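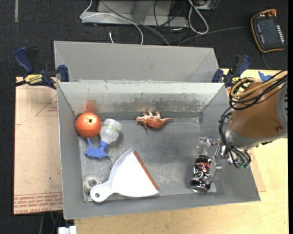 2023年6月5日　ビンピッキング作業ノート(把持候補の選別と進入経路まわり)

前回の続き。缶の横に指を下ろすときの経路が安定しないので、今日はそこだけを見る予定だったが、結局、点群の前処理まで戻ることになった。順に書いておく。

構成は前回と同じ。前のビンから取って後ろのビンに置く片道。前後の縁が接するところは左右とも青いクランプで締めてある。ビンの位置を測り直したので、古い外部パラメータのファイルは使わないこと。ファイル名の末尾に old を付けて残してある。

ソフト側の呼び名を整理しておく。Kettani さんが先週リポジトリの名前を変えたので、ノートの古いページと食い違っている。
認識ノード(点群の切り出し、セグメンテーション)= Farouk
把持候補の生成と採点 = Skodard
経路計画と実行 = Urkimach
ログと再生ツール = Ekia

対象物はスプレーボトル、恐竜のおもちゃ、白いちりとり、透明テープ、黒い缶、それにオレンジ色の丸い果物。設定ファイル上のラベルは bottle, dino, dustpan, tape, can, fruit。ラベルは評価の集計に使うだけで、Skodard は見ていない。

1. 朝の状態

起動してすぐ、can に対する候補が上位に固まった。採点の内訳を見ると、対向面の項がほぼ満点、壁との距離の項も悪くない。ところが Urkimach が進入経路を出せず、計画失敗で戻ってくる。2回続けて同じところで落ちたので、実行を止めてログを取った。

衝突チェックの詳細を出すと、当たっていると言われているのは指ではなく、手首より上のケーブルの束だった。モデル上はケーブルを円柱で近似して腕に固定しているが、この円柱が太い。Honkanen さんが安全側に倒して入れた値だと思う。右側から寝かせ気味に入る姿勢だと、円柱がビンの右の縁に食い込む判定になる。

円柱をカプセルに替え、半径を実物に合わせて小さくした。ただし実物のケーブルは腕の上で輪になってたるむので、姿勢によって位置が変わる。固定の形で表すのはもともと無理がある。とりあえず手首の回転角に制限を足し、たるみが大きくなる側へは回さないようにした。これで can への経路は出るようになった。

制限を足した影響で、dino の候補のうち奥の壁に平行に指を入れるものが全部落ちる。奥の壁際に横向きに寝ている状態だと、残るのは上から挟む候補だけになる。やってみないとわからないが、把持の幅としては足りるはず。

2. 床と壁の反射

このビンの床は擦り傷だらけで、そのくせ少し光る。奥の壁も下半分が傷んでいて、距離の値が荒れる。前から気になっていたが、今日は fruit の上あたりの壁に赤っぽい映り込みが出ていて、Farouk がそれを別の物体として切り出した。色を使う側の分割器がつられている。深度だけで見れば壁の平面に乗っているので、物体ではないとわかる。

対策として、ビンの五面(床と側壁)を平面として先に当てはめ、平面から一定の距離以内の点は色に関係なく捨てるようにした。側壁が傾いているので、鉛直な壁を仮定していた古いコードでは下のほうで点が残ってしまう。傾きも推定するように直した。Badawi さんが前に書いた関数がほとんどそのまま使えた。

副作用は tape と dustpan に出た。tape は透明で、もともと深度がまともに返ってこないうえ、しきい値を広げると残った点まで床と一緒に消える。dustpan も柄の先の薄いところが削れる。しきい値を床と壁で別々にして、床は狭く、壁は広くした。dustpan はこれで戻った。tape は戻らない。

tape について Fahmy さんに聞いたら、分割器のマスクだけ生かして、高さは既知の値で埋めればいいのではという返事。既知物体を前提にするのは今回の趣旨から外れるので保留。ただ、マスクの中の点が極端に少ないときに「物体はあるが把持候補は出さない」と扱う分岐は欲しい。今は何もないことになっていて、隣の候補を実行するときの衝突判定にも入らない。dustpan の柄を狙うときに tape を押す可能性がある。これは先に直すべき。

午後、直した。マスクはあるが深度がない領域は、床から一定の高さまでの箱で埋めて障害物に入れる。箱の高さは設定ファイルに出した(キーは unknown_height)。

3. 採点の重み

Skodard の採点項は今4つ。対向面、壁との距離、周囲との隙間、把持中心と重心推定のずれ。重みは手で決めたままになっている。

bottle の候補が胴体の細いほうに偏るので見ていたら、重心推定が点群の平均になっていて、半透明の胴の点が少ないぶん、青いヘッド側に引っ張られていた。胴はうっすらとしか返ってこず、ヘッドはきれいに返る。マスクの面積重心に切り替えたところ、候補が胴の中ほどへ移った。帯のあるあたり。見た目にはこちらのほうが自然に思える。

候補の生成数は1000のまま。増やすと採点が重くなり、減らすと dino のような細かい形で抜けが出る。Kashyap さんは、先に粗く採点してから残りだけ衝突判定に回せば増やせると言っている。たぶんそうだが、今日は触らない。

隙間の項は見直した。以前は指の外側の体積だけを見ていたが、関節とリンクの張り出しを入れていなかった。開いたときに指より外へ出るので、壁際では効く。グリッパの外形を開き幅ごとに作り直し、候補の幅に応じて引くようにした。計算はあまり増えない。

4. can への進入

缶のすぐ横に指を下ろすところで止め、姿勢を確認した。計画上の位置と見比べるため、Ekia で同じ時刻の関節角を再生し、点群に重ねた。重ねた図では指と缶の側面の隙間が左右で違う。片側が近い。

原因の候補を書いておく。
・手先座標の取り付けオフセット
・ビンを測り直したときの外部パラメータ
・缶の側面の点が欠けていて、円筒の中心がずれている

三つ目が怪しいと思う。黒い缶は返りが弱く、明るい絵柄や銀色の端のほうばかり点が多い。軸方向はまあ合うが、横方向の中心がカメラ側に寄る。円筒を当てはめるとき、半径を自由にすると小さく出ることも確認した。半径に下限を入れると中心のずれは減るが、これも既知物体寄りの考え方なので、入れるなら全物体共通の値にする。

力制御で合わせてしまう手もある。閉じるときに片側が先に触れたら、手首を横に逃がす。Urkimach には順応動作の口だけあって、中身が空のまま。Kettani さんが11月に入れた枠らしい。閉じる速度を落とせば今のセンサでも拾えると思うが、ノイズの大きさをまだ測っていない。

5. 細かいこと

・再生ツールで時刻がずれる件。認識側の時刻が受信時刻になっていた。撮像時刻に統一。古いログは変換スクリプトを通さないと重ならない。
・計画失敗のとき、次点の候補に移らず全体をやり直していた。やり直すと認識からになるので遅い。次点へ移るようにし、全部だめなら再認識。
・失敗の理由を文字列で返していたのを列挙型にした。集計が楽になる。ケーブル由来の衝突は cable として分けた。
・設定ファイルの単位が混ざっている。距離はメートル、把持幅だけミリ。直すと他の人の設定が壊れるので、起動時に警告を出すだけにした。各自で直してください。

6. 次にやること

手先オフセットの測り直し。三つの候補のうち一つを先に消したい。
円筒当てはめの残差をログに出す。
unknown_height を変えたとき、dustpan の候補がどれだけ落ちるか見る。
順応動作の中身。まず缶に触れない位置で指を開閉し、センサの値だけ取る。
重みの調整は失敗理由の集計がたまってから。

Honkanen さんへ:ケーブルの形状は robot_model の下に新しいファイルとして置きました。元の円柱は消していないので、戻すときは読み込み先を替えてください。手首の制限は仮の値です。

Badawi さんへ:平面の当てはめの関数、引数の順番を一か所変えています。そちらのブランチと合わせるときに注意。

追記。次点へ移る処理で、直前に失敗した候補とほとんど同じ姿勢がまた選ばれる。距離で間引く必要あり。間引きの幅は未定。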